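Fetport Hand-Held Gripper Pair

I've been collecting clothes-folding examples for Project Trelley since October, and the Fetport pair is the kit I keep reaching for. You hold one gripper in each hand, do the chore the way you'd do it at home, and the camera on each one records what the fingers are up to. No arm to bolt down, no lab, just a bed and a pile of laundry!

T-shirts are where I start all my new people. Spread it out flat, get both grippers in over the cloth, and take your time with the first pinch (rushed pinches make for lousy examples, trust me). 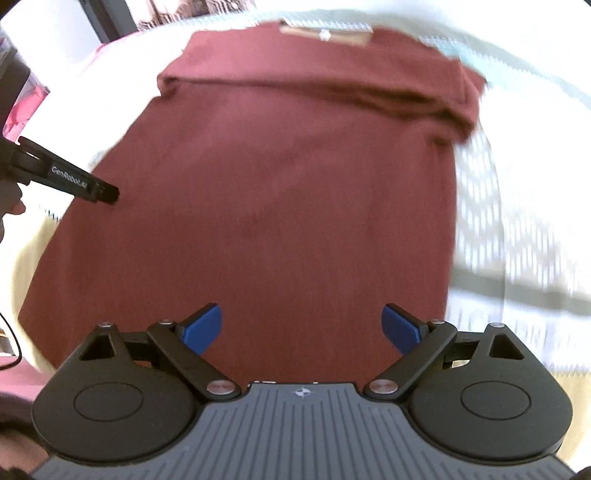

What you get

2 grippers with blue finger pads
2 cables, 7 feet each
Santoro sorting software, 12 months included
Spare pads, one set

My set has 2,683 folds on it so far and I've only swapped the pads once. On a good Friday I'll get through 200 before my wrists complain. Sweaters are slower going, but please don't skip them – thick, fuzzy knits bunch up in ways a tee never will, and our model at Prellov got a lot less clumsy once we fed it more of them. Busy bedding is fine too, I like the variety.

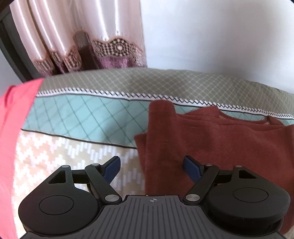

Fingers open at the edge of a rust-red sweater, patterned bedding underneath.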